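Print this message | E-mail this message to a friend

Oct 1, 2026
Posted by Nazmiye Ersoy

Re: arms on the packing benches, how are people finding it?

Hello all,

I've been meaning to answer this one since it came round, and then we had the changeover on bench two and I lost a fortnight. Quoting the original so people don't have to dig:

> We're a small pick-and-pack place, 18 on the floor, and the
> owners want to put an arm on the sorting benches before
> December. I'm the one who has to tell everybody. What I'd like
> to hear from people who've been through it is what the days are
> like afterwards. Who does what? Do people get bored? Do they get
> shunted off somewhere worse? I've read the supplier's brochure
> and it's all about throughput. Also, did you train people first
> or let them find out as they went? I'd be grateful for anything,
> good or bad.
>
> Dilys

Dilys, good for you for asking before and not after. I'm at Dresico, on the returns side, and we've had two arms going since the spring with a third on its way. I was a sorter on those benches for years, so I can tell you what the job was and what it is now, and I have to say I'm having a lovely time with it, though there are bits I'd do differently.

What we did before: returned parts came in mixed trays, and you picked each one out, looked at it, and put it on the right block for its size and colour code. Eight hours, with your elbows up. There were 60 trays on a shift if nothing went wrong. Most of us had a wrist strap in the locker. The looking was interesting and the lifting wasn't, and the arm has taken the lifting. The looking is still ours, because the arm will happily put a cracked part on the good pile if it's the right shape and nobody has told it about cracks!

The new part of the job is what we call setting out. Before a new product line goes live, somebody has to work out where things will sit on the bench, how far apart, what goes on top of what, and what the arm should do when a piece is turned at an awkward angle. We do all this on the screen first, in a program the engineers from Hivotov set up for us. You lay out coloured cubes in place of the parts, you run it, you move them, you run it again. I thought it would be over my head and it took me two afternoons to get the hang of. I've now taught five others, one of whom had never used anything fancier than the clocking-in terminal (he's better at it than I am, and faster, and knows it).

What makes us good at it is having done the job by hand. The engineers would lay pieces out in tidy rows, all square. We know that a tray tipped out never looks like that. Things land skewed, or half over an edge, or a long way off to one side, and that's what we put in. Hivotov were very decent about this and changed their own test layouts after the first month.

So, to your questions.

Do people get bored? A bit, in the first weeks, when you're standing next to it waiting for it to need you. We were told to watch it and that was a mistake. Watching a machine for a whole shift is miserable. Now one person looks after both arms and does the inspection alongside, and we swap every 30 minutes. Much better. The swapping was our idea and took some arguing, as the first rota had people on it for half a shift at a stretch.

Were people shunted off? Nobody lost their job, and I know that isn't the case everywhere, so I don't want to wave it about as if it were a law of nature. Two went to goods-in by choice. One went to goods-in and did not choose it, and she's still cross, and I think she's right to be. She should have been asked earlier. If you can get one thing out of your owners before December, get them to sit down with each person on their own and ask what they'd like to do. It takes 15 minutes a head. Ours did it in a group in the canteen and of course the quiet ones said nothing.

Pay is the thing I'd push on. Setting out is more skilled than sorting and for the first few months we were doing it on the sorters' rate. That's been put right, with a new grade, but it wasn't backdated. Get the grade written down before the thing is bolted to the floor.

Training: before, please, and on the screen, where you can make as many mistakes as you like. We had one bench shut off for training and I had people queueing to have a go in their breaks. One layout I keep coming back to with new starters has two yellow cubes up on the big magenta block, one of them hanging over the front edge, and then a blue one and a small magenta one down on the table to either side. I ask them which piece they'd move first, and we get a good ten minutes of argument out of it before anybody presses anything.

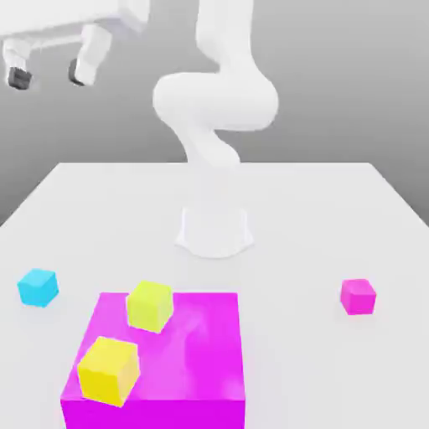 Singhal wrote to me off list to say that at Skedov they did the training the other way about, real arm first and screen afterwards, and the older hands much preferred it. They wanted to hear the motor and see how quickly it stopped before they'd trust anything on a monitor. He also said that the screen work had ended up with whoever was youngest, without anyone deciding it, and that it had caused bad feeling which they're only now sorting out with a proper turn-taking list.

I think that's very fair, and I'd take the second point seriously even if you do it our way round. We nearly went the same way. I put my own name down first on purpose, being neither young nor quick, and after that a few others my age came forward. On the first point, we did let everyone stand by the real one and press the stop button as often as they wanted on the day it arrived. I'd forgotten how much that helped until I read his message.

A few odds and ends. Ask where the arm will be parked at the end of a shift, as ours was in the way of the cleaners for weeks. Ask who is allowed to change a layout and who has to sign it off, and make sure at least one of those people works on the floor. And if your benches are the old low ones, get them raised at the same time, while there's money about. We didn't, and now there isn't.

I'm happy to talk on the phone, Dilys, or you'd be welcome to come and spend a morning with us, and bring a couple of your sorters. Early shift is best, as you'd see a layout being tried on the screen and then the real thing going on the bench next door. Does anyone else on the list have a written grade for this kind of work? I'd love to compare ours with somebody's, particularly how you've worded the inspection part.

All the best,
Nazmiye

Print this message | E-mail this message to a friend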